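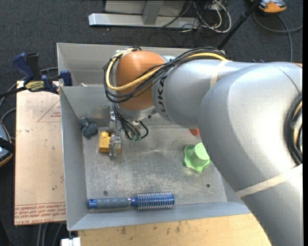 4.2 Living with the Madeo picking kit

I'll say up front that I wanted to like this kit. Sullham sells Madeo as a drop-in package for bin picking: the gripper driver, a calibration routine, a grasp planner, and a support plan you can extend by the year. We bought the base version for the Karkevthorpe lab and paid for it out of our own equipment budget, so what follows is my opinion as the person who had to run the thing, and Sullham didn't see a draft.

Setup went better than I'd feared. The calibration routine wants you to drive the arm through 50 poses and hold still at each one, and it's dull work, but you only do it again if you move the bin or bump the mount. I did bump the mount (twice). The written guide is good up to the part on cable routing, where it gives you one paragraph and wishes you luck. You'll want to spend more time on that than I did. The cables on our KUKA follow the forearm and fan out into loose arcs at the wrist – Figure 4 shows it pretty well – and the planner has no idea they exist. I ended up capping the wrist rotation by hand in the config file, and I'd tell any new buyer to do the same before the first run.

We logged 642 attempts with Madeo, and then 600 with our old baseline, the Ogunleye planner, on the same object set. The uneven totals are my fault: I kept going after the stop point on the first set and saw no reason to throw good data away. Rates by object are in Table 2, so I'll stick to what it was like to use.

The object set is mixed on purpose. In Figure 4 the gripper is down around the small yellow object, with the lumpy dark blue-grey one right next to it in the corner and the blue hairbrush lying along the near wall. Those last two positions are the kind I care about most. Sullham's demo bins keep everything out toward the middle, and real bins don't! Madeo takes wall clearance as a single number for the whole bin, and I really wish it were set per wall, given that ours slant. With the default value it skipped anything near a corner. I brought it down in small steps over nine sessions before I was happy, and I'm still not sure the final value would carry over to a different bin.

The bare metal floor was my other worry. It's scuffed and it throws back dull reflections, and Madeo's segmentation step would now and then propose a grasp on a patch of nothing. The 21 Jul 2021 update added a floor mask, and all the runs reported here use it. I had started on a homemade fix before that and was very glad to delete it.

Support was quick and friendly – I wrote to them a lot – but the answers to anything about custom bins tended to end with an offer to upgrade. We stayed on the base version through August. For a lab with one arm and one bin I'd buy it again, and I'd skip the extended plan.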